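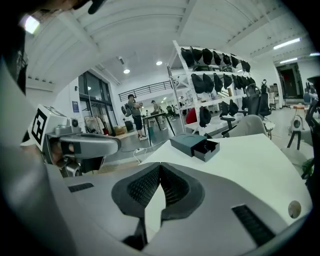

Kong station, hand-held gripper pair: weekly inspection

Inspected by: Shirin Zamani
Reviewed by: Negin Asadi
Interval: every Sunday before the first session, and after any drop
Result codes: OK / ADJ (adjusted during inspection) / OPEN (needs follow-up)

1. Housings

1.1 No cracks at the seams or along the curved front of either unit. OK
1.2 Vent slots clear on both units. ADJ
Comment: lint in the vent on unit B. Cleaned with a dry brush. Do not use compressed air here; it pushes debris toward the encoder.
1.3 Housing screws at marked torque line. OK

2. Finger pads

2.1 Mesh intact, no torn cells, no glue lifting at the edges. OK on A, OPEN on B
Comment: unit B, left pad, two cells torn near the tip. The pad still grips but will not last the month. Replacement limit is 3,000 closures and the counter reads past 2,000, so this is early wear. Risell pads are in the second drawer of the parts cabinet. Change both sides together, never one alone.
2.2 Pads meet evenly when closed slowly by hand. OK
2.3 Full opening within 5 mm of the value on the calibration sheet. ADJ
Comment: unit A was short on opening. Re-zeroed and measured twice, now within limit. If it drifts again before the next inspection, check the linkage pin before touching the zero.

3. Marker blocks

3.1 Block seated square, no play when pushed with a fingertip. OK
3.2 Printed faces clean, corners of the black border sharp. OK
Comment: wipe with a dry cloth only. The alcohol wipes from the bench took the edge off a printed border in November and the block had to be replaced.
3.3 Tracking check, both units held over the table and tilted slowly through the working range. OK

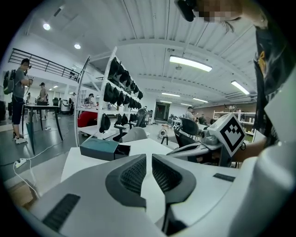
Comment: the check takes two minutes if the log is already running. Hold each pose until the Nesisura log shows a stable reading, then move on. One dropout on unit A at steep tilt, not repeated on the second pass. Recorded as OK, but compare next week.

4. Table and test object

4.1 Tabletop stable, no rocking under hand pressure. OK
4.2 Test box undamaged, opening free of burrs. OK
Comment: the box has no fixed position on the table. Operators have asked for tape marks – declined, placement is meant to vary.
4.3 Light level at tabletop 900 lux or higher with all fixtures on. OK
Comment: measured at the center and at the corner nearest the shelving. Repeat after dark; daylight from the glass side helps the morning reading.

5. Floor and power

5.1 Power strip free of damage, plugs fully seated. OK
5.2 Cables out of the operator's path. OPEN
Comment: white cable on the gray floor is easy to miss when walking with both hands occupied. Cable cover ordered from Skisex, to be fitted by Negin Asadi.

Open items carried forward: 2.1 (unit B pads), 5.2 (cable cover). Unit B may be used until the pads are changed, with a visual check of the mesh before each session.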